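Dillwood clinics get 90 days to find out what they have been keeping

The Dillwood clinic network has been told to work out which patient records it holds, where it holds them and why, after a review by the regional privacy office found that the answer to all three was, broadly, "in a folder."

The network has 90 days to produce a full list of its data, a schedule for deleting what it does not need and a written explanation for anything it wants to hang on to. No fine has been issued. The notice says one remains possible, in the tone of a parent who has already counted to two.

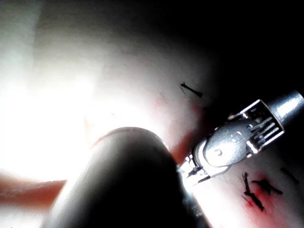
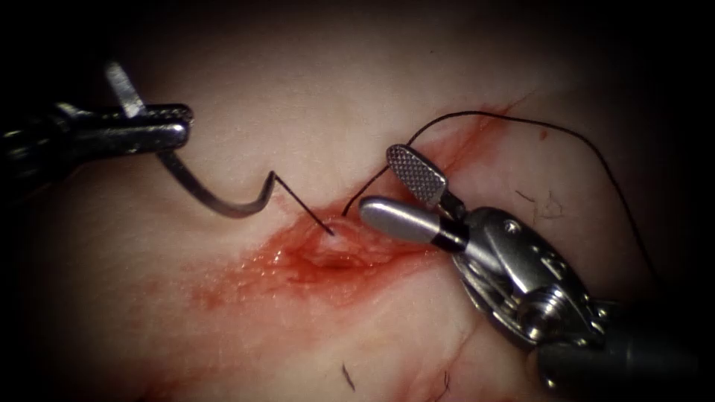 The trouble started in December with a single request. A former patient asked Dillwood for a copy of everything it held on her, as she was entitled to do. The network replied within the deadline with a tidy nine-page file. Three weeks later it sent her a second file, found on a different system. The third came by mail, in a padded envelope, and included the records of two other people.

She reported it, and the privacy office went in to have a look.

Its report runs to 1632 numbered paragraphs, a good many of them about spreadsheets. Reviewers found 700 shared folders across the network's offices, with access rights that had been handed out generously over the years and taken back almost never. Former employees could still open some of them. One folder was named "temp" and had been in daily use for longer than the network's current website. Another was named "temp NEW" and contained a copy of the first.

Dillwood does have a data protection policy. It has a good one, according to the report, which praises its clear layout. The policy was adopted when the rules changed, was announced in a staff newsletter and was then placed in a folder to which most staff did not have access. An annual review was promised on the front page. Reviewers asked to see the results of the annual reviews and were shown the front page.

Much of the mess traces back to a change of software. The network used to keep its appointments and billing in a system called Pesik, and moved to a newer one, Skudik, with a plan to shut the old system down after a short overlap. The overlap is still going on. Staff told reviewers they preferred Pesik for looking things up and Skudik for entering them, so details were typed into one, exported, and read in the other, with a spreadsheet in the middle to help the two get along. Corrections made in Skudik did not find their way back. One patient had asked four times for an old address to be removed and had been assured four times that it was gone. It was, from Skudik.

The contract with Paiva, the outside company that handles the network's backups, also gets a chapter to itself. Under the agreement, Paiva must delete backup copies "when instructed." The report notes that Paiva has followed this term to the letter. It has never been instructed.

In a written statement, Dillwood said it "takes the privacy of patients extremely seriously" and had already begun "a journey of improvement." The statement was sent to reporters as an email attachment with the tracked changes still showing. An earlier version had the network taking privacy "very seriously," so there has been some movement.

The statement went on to say there was no evidence that any patient's information had been misused. The privacy office agrees, up to a point. Its report says there is no such evidence because the logs that would contain it are kept for nine days and then overwritten, making them the only records at Dillwood with a working deletion schedule.

Under the notice, the network must now:

Name one person responsible for data protection. The post has been held jointly by three departments, each of which told reviewers it was held by one of the others.

Close the accounts of former staff, and check every month that they have stayed closed.

Shut down Pesik, or explain in writing why it cannot be shut down.

Agree on a deletion timetable with Paiva and give the company an actual instruction.

Write to the two people whose records ended up in the padded envelope. They had not been told when the report was finished.

Training is on the list as well. Dillwood's completion rate for its yearly privacy course looked excellent on paper, at close to the full workforce, until reviewers noticed how quickly it was being done. The course is meant to take an hour. The typical employee got through it in about four minutes, and one whole office appears to have completed it during the same lunch break from the same computer.

Patients who want to know what the network holds on them can still ask, free of charge, and must get an answer within a month. The privacy office suggests putting the request in writing and asking for records from "all systems, current and former." It also suggests keeping a copy.

Requests have gone up since the report came out. Dillwood has set up a dedicated mailbox to deal with them and is logging each one as it arrives, in a new spreadsheet. A spokesperson said the spreadsheet was a temporary measure.

The privacy office will return at the end of the 90 days. It has asked for a desk, a login to both systems and the key to a storage room on the lower floor of the main building, which came up in two staff interviews and does not appear on the floor plan.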